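**보도자료 / 즉시 보도 가능**
2024년 7월 24일, Clutarmont

# 과일, 이제 한 알씩 사세요! Mastthorpe 과일가게가 낱개 판매 'Indonis'를 시작합니다

안녕하세요, Mastthorpe 과일가게입니다. 보도자료는 딱딱하게 써야 한다고들 하던데 저는 그런 글을 잘 못 써요. 그래서 그냥 가게에서 손님께 말씀드리듯이 쓰겠습니다. 기자님들, 필요한 부분만 골라 쓰셔도 괜찮아요!

저희가 이번에 시작하는 건 'Indonis'라는 이름의 낱개 과일 판매예요. 사과 한 알, 배 한 알, 레몬 한 알을 원하는 만큼만 골라서 무게대로 계산하는 방식입니다. 시장에서는 원래 다 그렇게 팔지 않았느냐고 하시면 할 말이 없습니다만, Clutarmont에서는 언제부턴가 봉지째, 상자째가 아니면 과일 사기가 참 어려워졌거든요. 저희 가게도 작년까지는 그랬고요. 사과는 무조건 한 봉지, 귤은 무조건 한 망. 포장해 두면 진열도 편하고 계산도 빠르니까 저도 별생각 없이 따라 했습니다.

생각이 바뀐 건 지난 1월이에요. 명절 선물용 상자를 준비하다가 창고에 남은 과일을 정리했는데, 버려야 할 게 너무 많아서 속이 상하더라고요. 봉지 안에서 하나가 무르면 옆에 있는 멀쩡한 것까지 같이 못 팔게 됩니다. 봉지를 뜯어서 다시 담자니 손이 모자라고, 그대로 내놓자니 손님께 죄송하고요. 그날 저녁에 바로 포장지를 덜 쓰는 방법을 찾아보기 시작했어요.
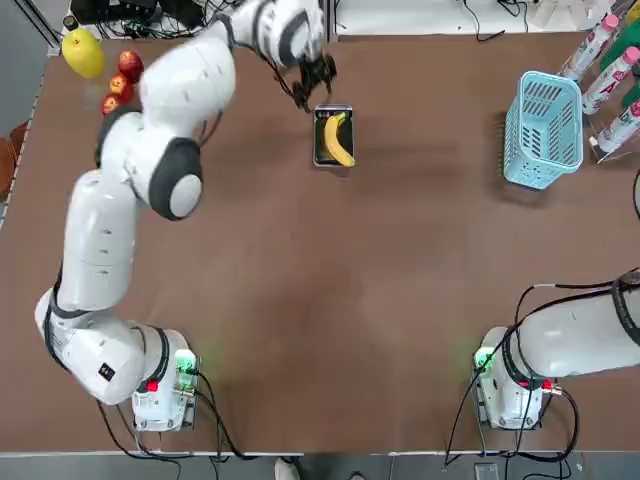
처음에는 봉지 크기만 줄이면 될 줄 알았습니다. 그런데 작은 봉지로 바꾸니 포장지만 더 많이 쓰게 되고, 사과 두 알이 필요한 분께는 여전히 많고, 식구가 많은 댁에는 모자랐어요. 결국 답은 제일 단순한 데 있었지요. 손님이 직접 고르시게 하자! 그렇게 정하고 나니 이제 가격표가 문제였습니다. 개당 가격으로 하면 다들 큰 것만 골라 가실 게 뻔하고, 무게로 하면 계산대 줄이 길어질 것 같고. 고민 끝에 무게로 하되, 진열대 옆에서 미리 달아 보실 수 있게 했습니다. 얼마 나올지 알고 담으면 마음이 편하잖아요. (저는 계산대에서 놀라는 걸 정말 싫어합니다.)

과일은 Rothe 과수원에서 가져와요. Clutarmont에서 차로 30분 거리라 아침에 딴 과일을 그날 점심 전에 내놓을 수 있습니다. Rothe 쪽에서도 반가워했어요. 크기가 제각각이라 상자에 가지런히 안 들어가는 과일은 늘 제값을 못 받았는데, 낱개로 팔면 그런 구분이 별로 필요가 없거든요. 작은 사과는 작은 대로 찾는 분이 계십니다. 도시락에 넣기 좋다고 일부러 작은 것만 골라 가시는 분도 계시고요. 제철이 아니거나 이 근처에서 안 나는 바나나와 오렌지는 도매시장에서 들여오고, 가격표에 산지를 따로 적어 둘 거예요.

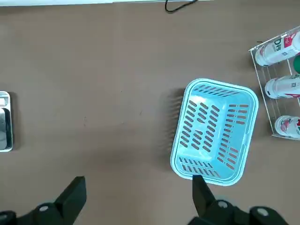
장바구니 이야기도 해야겠네요. Indonis 매대에서는 비닐봉지를 드리지 않습니다. 집에 있는 바구니나 그릇, 천 가방 뭐든 가져오시면 돼요. 용기 무게는 먼저 재서 빼 드리니까 무거운 유리그릇이라도 걱정 마세요. 깜빡하고 그냥 오신 분께는 가게 바구니를 빌려드립니다. 보증금은 따로 없고, 다음에 오실 때 돌려주시면 됩니다. 너무 허술한 거 아니냐는 말도 들었는데 일단은 믿어 보려고요.

정식 시작 전에 2주 동안 시범 판매를 했습니다. 대략 200가구가 이용해 주셨는데, 동네 장사치고는 저희도 깜짝 놀란 숫자예요! 제일 잘 나간 건 역시 사과였고 레몬이 의외로 인기가 많았습니다. 레몬은 한 망 사면 꼭 몇 개는 냉장고 구석에서 말라 버린다고들 하시더라고요. 반대로 포도는 고전했어요. 송이를 어디서 잘라야 할지 다들 난감해하셔서, 포도만큼은 저희가 미리 작은 송이로 나눠 두기로 했습니다. 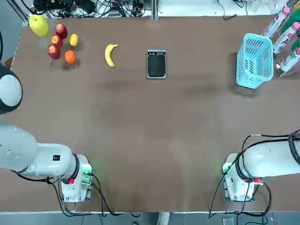
혼자 사는 단골손님 한 분은 과일을 사는 게 숙제 같았는데 이제는 퇴근길에 내일 먹을 것만 사 간다고, 그래서 오히려 전보다 과일을 더 자주 먹게 됐다고 하셨습니다. 다만 저녁에 오면 고를 게 별로 남아 있지 않아서 아쉽다고도 하셨어요. 뜨끔했지요. 그래서 정식 판매부터는 오후에도 매대를 한 번 더 채웁니다. 늦게 오시는 분도 고르는 재미는 있어야 하니까요.

걱정하시는 분들도 물론 계셨습니다. 여러 사람이 만지작거리면 과일이 상하지 않느냐는 질문을 제일 많이 받았어요. 맞는 말씀이에요. 복숭아나 잘 익은 배처럼 무른 과일은 직접 누르지 마시고 저희를 불러 주세요. 오늘 드실 건지, 며칠 두고 드실 건지 알려 주시면 알맞게 익은 걸로 골라 드립니다. 사과나 레몬은 편하게 고르셔도 되는데, 그래도 집게와 종이 장갑은 매대 옆에 놔둘게요.

진열도 조금 손봤습니다. 예전처럼 수북이 쌓아 두면 아래쪽 과일이 눌리고, 손님은 손님대로 뒤적이게 되니까 이제는 낮게, 되도록 겹치지 않게 놓아요. 자리를 많이 차지해서 통조림 선반을 창고 쪽으로 옮겼습니다. 통조림 찾으시는 분은 안쪽으로 들어오시면 돼요!

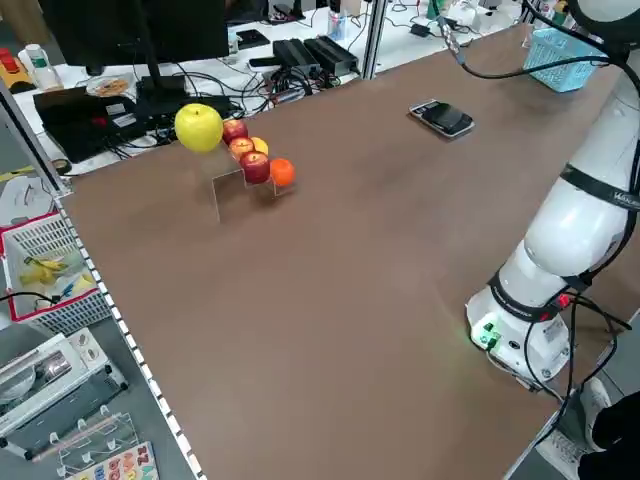 *계단식 투명 아크릴 진열대에 올린 과일.*

앞으로의 계획도 살짝 말씀드릴게요. 반응이 괜찮으면 채소로도 넓혀 볼 생각입니다. 양파와 감자는 준비가 거의 끝났고, 잎채소는 물기 때문에 아직 궁리 중이에요. Rothe 과수원과는 수확철에 맞춰 새 품종을 한 알씩 맛볼 수 있는 행사도 이야기하고 있는데, 날짜가 잡히면 가게 앞 칠판에 제일 먼저 써 두겠습니다.

## 이용 안내

- **판매처:** Clutarmont 중앙길, Mastthorpe 과일가게 안쪽 Indonis 매대
- **품목:** 사과, 배, 레몬, 오렌지, 바나나와 그때그때의 제철 과일
- **가격:** 품목별 무게 단가로 계산, 매일 아침 매대에 표시
- **준비물:** 담아 갈 바구니나 그릇 (없으면 빌려드려요)
- **기존 상자 판매:** 선물용 상자는 예약하시면 그대로 구입 가능

취재나 사진 촬영은 언제든 환영입니다. 손님이 몰리는 점심때만 살짝 피해 주시면 제가 차분하게 말씀드릴 수 있어요. 문의는 가게로 전화 주시거나 그냥 들러 주세요. 오시면 사과 한 알 깎아 드릴게요!

Mastthorpe 과일가게 드림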